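Orusari to Open Spare Parts Counter in Brolton This October

Small hardware for household repairs will be sold by the single piece
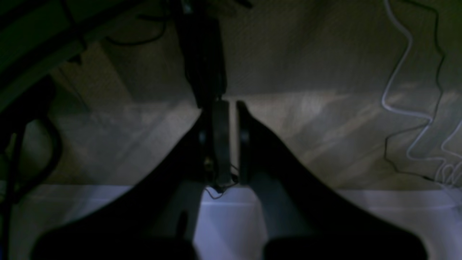 Small metallic hardware next to a slim black part. Photo: Orusari

BROLTON – Orusari, a supplier of replacement parts for furniture, windows and small household appliances, will open a walk-in parts counter on Reddy Street in Brolton in October. It will be the company's first location open to the public. Until now Orusari has sold only by mail order, mainly to repair shops and property managers.

The counter will stock 1000 different parts at opening. The range covers hinges, drawer runners, cabinet catches, window latches, appliance feet, knobs, springs, washers and machine screws in metric and inch sizes. Any item in the range can be bought singly. There is no minimum order.

"Most people who write to us need one screw or one hinge, and we have been sending them a bag of 50 or turning them away," said Dalva Vieira, general manager of Orusari. "At the counter they can bring in the old part, we can measure it, and they can buy the one they need."

Customers are asked to bring the broken or worn part with them, along with the make and model number of the appliance or piece of furniture if they have it. Counter staff will check thread size, length and hole spacing at no charge. When the original part has been lost, staff can work from a matching part on the same item, such as the hinge from the other door of a cabinet.

Parts that are not in stock can be ordered from the Orusari warehouse and collected in Brolton, normally within three working days. Customers will receive a text message when the order arrives. Orders are held for two weeks. Special orders must be paid for in advance and can be returned unused within 32 days with the receipt.

Stock at the counter will be managed with Indirex, the catalog system Orusari already uses in its mail-order business. Parts in Indirex are listed by measurement as well as by manufacturer number, so a search can be made for a part whose maker has stopped trading or whose label has worn off. A public version of the catalog will be available on a screen at the counter. Orusari plans to add it to its website next year.

The company will also take back small hardware in usable condition. Hinges, handles and latches will be sorted, cleaned and sold at a reduced price from a separate set of drawers. Returned electrical parts, gas fittings and anything from a child's car seat or crib will not be accepted or resold.

Orusari will not carry out repairs at the Brolton counter. A printed list of local repair businesses will be kept by the register, and trades can ask to be added to it free of charge.

The premises were formerly a shoe store and are on the ground floor, with step-free access from the parking lot at the rear. Opening hours will be 8 a.m. to 5 p.m., with trade account holders admitted from 7 a.m. Existing mail-order accounts can be used at the counter, and prices will be the same as those in the printed catalog.

The company is hiring for the new location. Applicants for counter positions should have experience in hardware sales, maintenance or a repair trade. Training on the Indirex catalog will be provided. Applications can be made through the jobs page of the Orusari website.

About Orusari
Orusari supplies replacement hardware and small parts for household furniture, windows and appliances. It sells to repair shops, landlords and maintenance contractors.

Media contact
Dalva Vieira, General Manager, Orusari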